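3.2 Parts and layout of the sorting surface

The parts used in the study are common items from low-voltage panel work. We chose them over the plastic blocks used in much of the earlier sorting literature because they differ in ways that matter to people who handle them for a living. Two parts may have the same outline and still belong in separate bins, and two parts of the same type may look quite different depending on which side they were set down on. A circuit breaker standing upright shows its lever. The same breaker lying on its face shows little more than a plain housing.

The full stock was bought through Zurik, a wholesaler of panel supplies, and came to 227 pieces after damaged and duplicate items were taken out. It was divided into four classes: breakers, connectors, switch contact blocks, and a mixed class of small fittings that did not belong to the other three. The mixed class gave the most trouble in labeling. Several pieces in it are sold as accessories to a contact block and could fairly be put with the contact blocks. We followed the Ludolex parts list wherever it gave an answer and kept such pieces in the mixed class where it did not. Readers who wish to compare their results with ours should note that Riseck, in the earlier version of this parts set, put all accessories with the part they attach to.

Size was not used as a class. It did affect how pieces were laid out, though. Large parts placed first tend to push the small ones to the rim of the working area, and in pilot layouts the contact blocks ended up near the edge far too often. In the final procedure the order of placement was drawn at random for each layout, and each piece was set down in whatever position it came to hand. Pieces were not turned to show their markings. Pieces that touched were left touching unless one lay on top of the other, in which case the upper one was moved to the nearest free spot.

Bin color carries no meaning by itself. Green and blue were picked because either one stands out against a brown surface, and the pairing of color and class was changed after every block of six layouts. Ó Flaithearta reports that sorters who keep one pairing for a long time begin to go by the side of the table and stop looking at the part, and we saw signs of the same thing in our pilot. The bins are shallow. Deeper ones were tried first and were given up after small connectors slid under larger parts and were missed when the contents were checked. A raised rim was still needed to keep round fittings from rolling out.

The parts are laid out in the middle of the table with the trays to the sides (Figure 2). The middle region is kept clear of anything that is not a part to be sorted, including packaging, labels, and loose screws. Tray positions were allowed to shift a little between layouts. We did not fix them with tape or stops, as a bench in ordinary use would have neither.
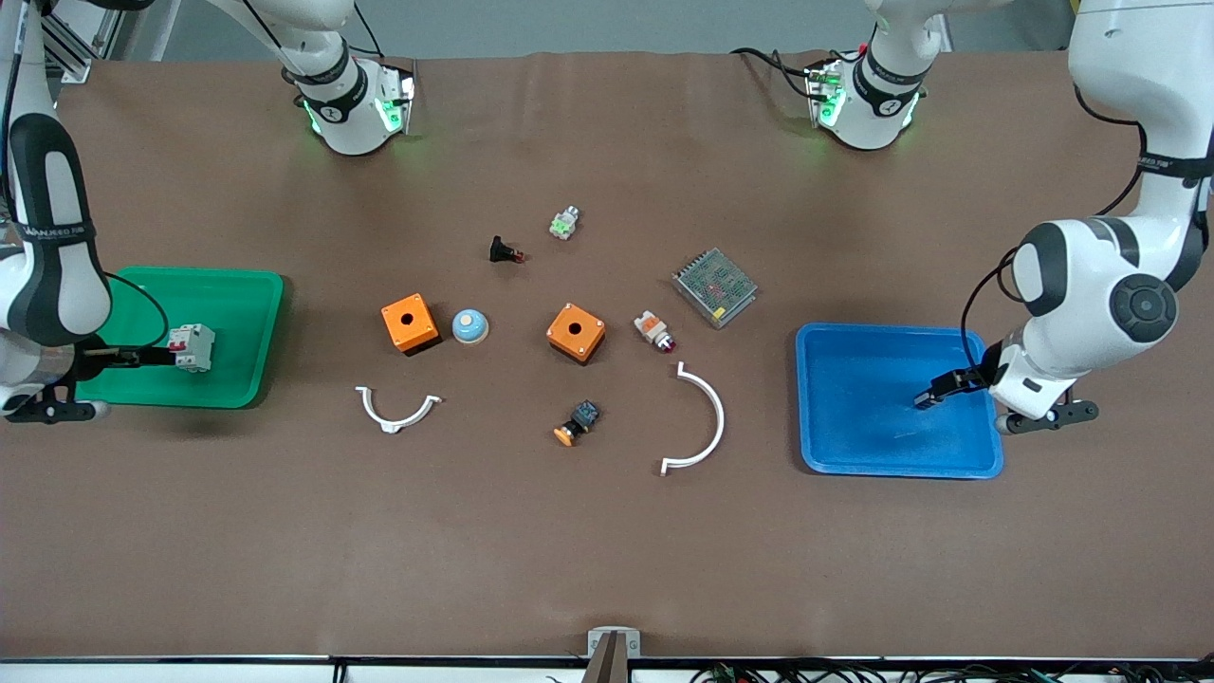 Figure 2. Sorting surface with small electrical parts in the central area, a green tray at left, and a blue tray at right. A white circuit breaker with a red lever is held just above the green tray.

A layout was counted as finished when no part remained in the middle region. The contents of each tray were then checked by hand against the list for that layout. A piece in the wrong tray was scored as one error, whatever its class. A piece found on the table outside both trays was scored separately as a drop, and its nearest tray was not taken into account. In total the procedure produced 3000 scored placements.

Wear on the parts was minor. The levers on some breakers had loosened by the end of October and those breakers were replaced with new ones of the same type. Connectors with colored tips picked up scuffs, which made the color slightly duller under the bench lights. We left these in use. Scuffed and faded parts are normal in any salvage bin, and taking them out would have made the task easier than the one we set out to study. Section 3.3 gives the labeling rules in full, with the cases on which the two labelers disagreed.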